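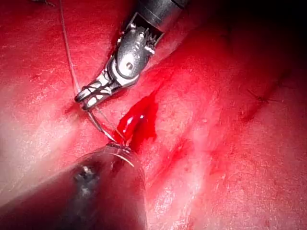
Our project was to take a short teen novel, Driretine, and turn it into a film that could be shown in one sitting at the end of term, and then to write down what we learned about the differences between telling a story on the page and telling it on a screen. The film is called Polura, after the café where most of it takes place, and it runs for 32 minutes including the credits (which I will admit are a little slow). The novel is only 135 pages long, but it is told entirely by a girl of fifteen who never stops thinking, and a good deal of the charm is in the thinking. We spent our first two meetings talking about how to light that kind of closeness. Bright in the middle and dark at the edge was the phrase we kept coming back to, much as the tissue glistens there under the strong light and then falls away almost to black towards the top right corner, past the reach of the lamp. I wanted our heroine's kitchen to do the same, with the table shining and the doorway behind her so deep in shadow that you couldn't tell whether her mother was standing in it.

The story we started with

For anybody who hasn't read it, Driretine follows a quiet girl who has just moved to the seaside town of Orkdale with her mother and her much louder younger sister. She finds a notebook left behind in the café, full of lists and complaints and rather good jokes, and starts leaving replies in it. For most of the book she believes the writer is the handsome boy who plays the drums. The reader works out well before she does that it is the girl behind the counter, who can't stand her in person. There is a school concert, a falling out, a very wet bus journey and a making up, and the last chapter is just one page of the notebook with both sorts of handwriting on it.

I love this book and have done since I was twelve, so I should say at the start that I was probably the wrong person to decide what to cut. The rest of the group were kinder to the film than I was, and less kind to the book, and I think we ended up in a sensible place between the two.

Writing the script

The opening chapter is 1076 words long and in all that time nothing happens except that the heroine looks at a bun and worries. We tried it first with a voice-over, reading nearly all of it out while she sat there, and it was lovely for the first minute and then dreadful. Next we tried it with no voice at all, and she simply seemed cross. The version in the film keeps four sentences of the voice-over and gives the rest of the job to the younger sister, who asks her one question after another and eats the bun while she's busy not answering. I was upset about losing the line about the sugar looking like grit from the beach, but it got its own back by turning up later as something the counter girl writes in the notebook.

The notebook itself was a bigger problem than any of us expected. In the novel you read it along with the heroine and supply a voice of your own, so the surprise holds for most readers until the concert chapter. On film somebody has to speak, or else the audience has to read. If we used the counter girl's voice the secret was gone, and if we used the drummer's voice we were telling a fib, though a fair one, because it is what the heroine imagines. We chose the fib. Each time she opens the notebook we hear the drummer, and in the scene on the bus his voice fades under the other girl's halfway through a sentence. That one change took us longer to edit than the whole of the concert.
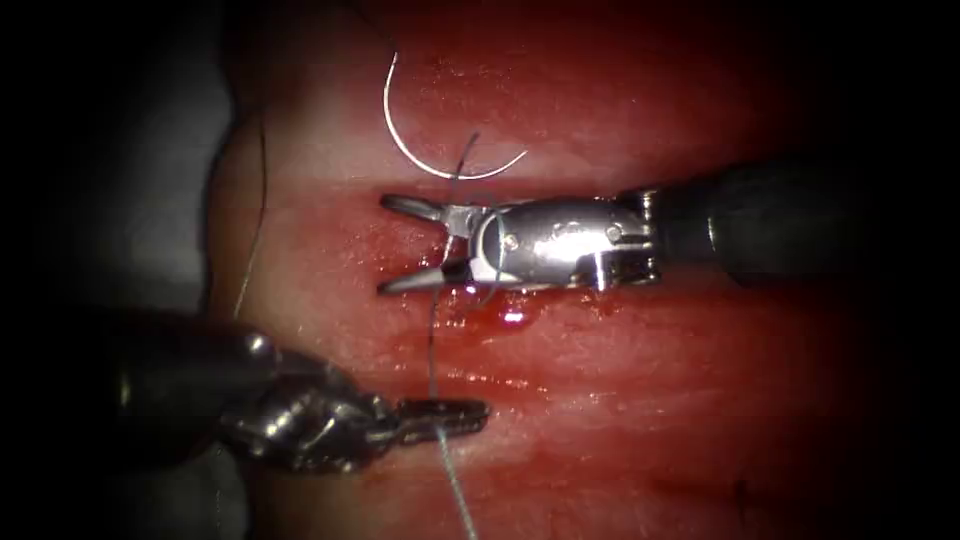 We had to drop two characters completely. The music teacher went first, and I don't think she is missed, as all she does is tell people to be quiet. The grandfather was harder. He has the best advice in the book and he is funny, but he only ever appears on the telephone, and a film with three long telephone calls in it was more than our patience could stand. Some of his advice went to the mother, and it made her a warmer person than she is on the page. Looking back I think this is the change a fan of the novel would be most likely to mind.

Costume and the makeover

Most films of this sort have a scene where the quiet girl takes off her glasses and comes down some stairs, and we argued over it a great deal. Driretine has a sort of makeover in it, but it goes wrong: the sister cuts her fringe, badly, the night before the concert. We kept it, and kept it short. The fringe in the film is a hairpiece pinned over the actress's own hair, and in one shot you can see the pin if you know to look. Her coat stays the same from the first scene to the last. In the book it is mustard coloured and ours was brown, but it had the right sort of enormous pockets for hiding a notebook in.

Showing the film

Polura was shown once, on 25 January 2025, at the Cai, the little cinema behind the market. It has 100 seats and we filled rather more of them than I had dared hope, mostly with families. We gave out a short form afterwards asking when people had guessed who was writing in the notebook. Those who had read the novel naturally knew from the start, and several said they enjoyed watching the counter girl's face in the background for that reason. Of the others, the commonest answer was the scene with the spilt milk, a good way earlier than we meant. I think the actress was simply too good at looking guilty, and we held on her a moment too long.

A few people also wrote that they would have liked more of the sea. So would I. We had planned a whole morning on the front in October and it rained so hard that we came away with a single shot of the railings, and even that has a drip in it.

What I would change

If we had another term I would go back to the ending. The book closes on the page of handwriting and so do we, but a reader can stay with that page as long as they like, and our audience had it for nine seconds before the music came in. The writing is small, too. I heard somebody in the row behind me ask what it said.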